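Ravness sorting hall reopens with deeper bins for mixed parts

The sorting hall on the east side of Ravness took in its first loads in January after being closed for three months. The hall handles odd parts and loose goods that arrive mixed together from repair shops, school workshops and house clearances in the area. Steyn, the company that runs the site for the town, used the closure to replace the old wooden crates with open sheet-metal bins and to repaint the floor markings.

The crates had been in use since the hall opened. Many had split at the corners, and small items worked their way into the gaps between the boards. Staff spent part of each shift picking washers, caps and broken plastic out of the seams. The new bins have sloping sides, so that things slide toward the floor of the bin and don't sit along the edge.

Each bin holds a mixed load when it comes off the truck. There is no sorting at the point of collection, and Steyn says it doesn't plan to ask for any. A repair shop may send wheels, brackets and covers in the same delivery as packaging and toys. House clearances are even less predictable. The company said in a written statement that the mix is the reason the hall exists – metal dealers and plastics processors will not take loads until they have been split by material.

The hall received 700 bins in the last full year before the closure. Steyn expects a similar number this year, though it says the first weeks are hard to judge. Some of the regular suppliers held their material back while the building was shut and are now sending it all at once. Others found another outlet and have not yet said whether they will return.

Under the new layout, a bin is emptied in stages. Large or flat pieces come out first, as they tend to cover what is under them. Plates and panels go to one table, round parts such as wheels and hubs to another. Soft or lumpy items are set aside for a second look. Anything that can be used again as it is goes on the reuse shelves by the front door, and the rest is split by material and weighed.

The reuse shelves have been a popular part of the site with local residents. They are open in the afternoon, and most small items are free. Larger pieces carry a handwritten price. Before the closure the shelves stood in the main hall, and visitors had to cross the loading lane to reach them. They now have their own entrance from the parking lot, with a low wall between the shelves and the work area.

Work on the building cost less than planned, according to the town. The roof over the loading bay turned out to be in better shape than an earlier survey had suggested, and only the gutters were replaced. The money left over went toward lighting above the tables. The old lamps had a yellow cast that made it hard to tell some plastics apart, and there had been complaints from the buyers about wrong colors in their loads.

One of those buyers is Heltbridge, which takes the sorted plastic and grinds it at its plant outside Florkberg, 90 miles to the south. Heltbridge has agreed to keep collecting from Ravness under the same terms as before. It has asked for painted pieces to be kept apart from unpainted ones, and a separate cage has been set up for that near the rear gate.

Suppliers are being asked to follow a few rules. Batteries, gas cylinders and anything that still holds liquid will be turned away at the gate. Glass should be packed separately and marked. Bins should not be filled above the rim – overfilled ones had been tipping on the truck, and drivers have been told to leave them behind.

The gate opens to deliveries at 8 in the morning. Suppliers who have not used the hall before need to register at the site office first, and should bring a list of the kinds of items they expect to send. A rough list is enough. Residents with only a box or two can leave it at the front door during shelf hours without registering. 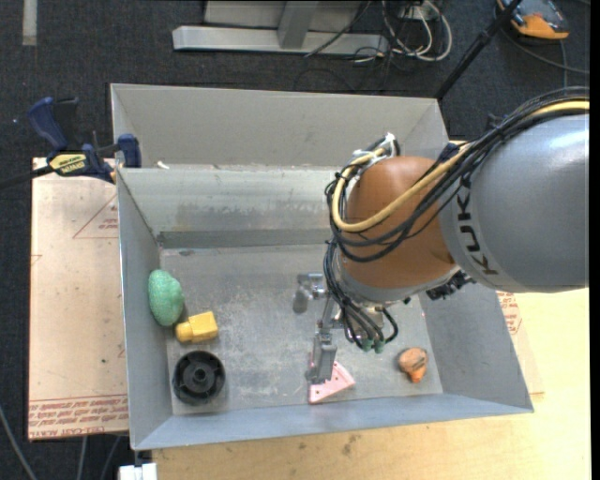 Empty bins can be borrowed from the site office for a deposit, which is paid back when the bin is returned. Steyn says a few of the old wooden crates are still out with suppliers and should be brought back with the next delivery.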